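Home | Visits | Sky Notes | Kit | Links | Contact

Stutcombe Observatory open day: was it worth the drive?

I've been to enough open days to be wary of the phrase "listening for other civilisations" on a poster. Stutcombe had it in letters a foot high. Entry was $30, parking was extra, and the queue for the dome went back past the ticket hut.
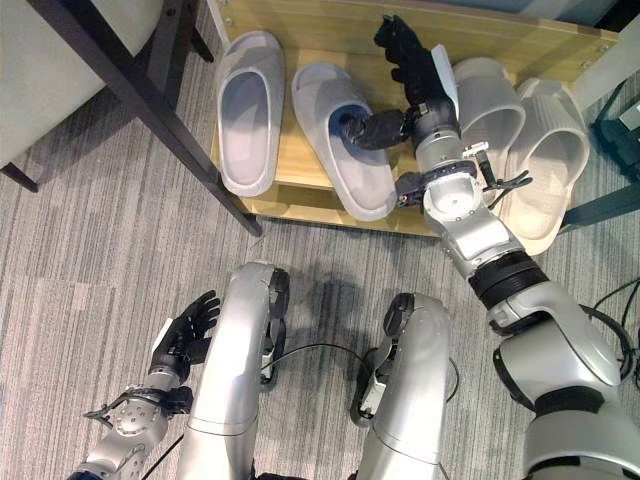
Page last changed: 2025-03-30

The main draw was Vusis, a detector that looks for very short flashes of laser light from nearby stars. Our guide said it had checked 1,119 stars so far. I asked how long it spent on each one and was told 5 minutes. That's not much time to catch somebody's signal, if they happen to be sending one, and if it happens to be pointed at us. The guide agreed, to be fair, and then moved us along.

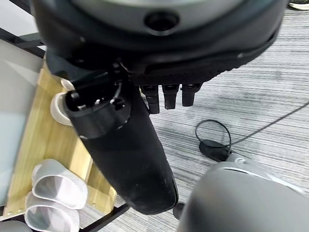

The talk in the lecture room was better. It covered false alarms, mostly cosmic rays and aircraft lights, and the speaker put up a chart with 71 of them from last September alone. All were thrown out. I'd have liked to hear how they decide, because a rule strict enough to bin every odd flash could bin a real one too. There was no time for questions.

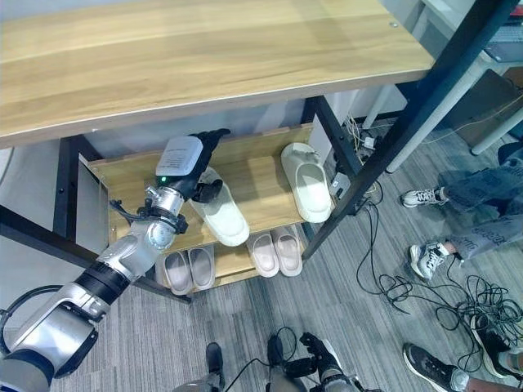
A hand on a white slide, upper shelf of the rack.

The Plelitz spectrograph was behind glass with the lights off, so I can't tell you much about it. The Yammine mirror was open to view and it's a lovely thing, though the sign beside it claimed it was "unmatched in its class" and didn't say what the class was.

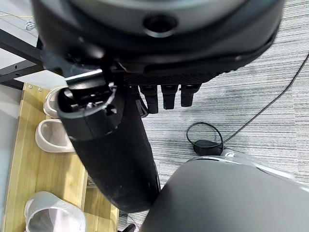

Three short black fingers, close up.

Lunch was a sausage roll. The evening viewing went ahead under thin cloud and I got a fair look at Jupiter before the next person tapped my shoulder. I'd go again for the mirror and the false alarm talk. Bring a jacket, and don't pay for the printed guide, which is the website stapled together.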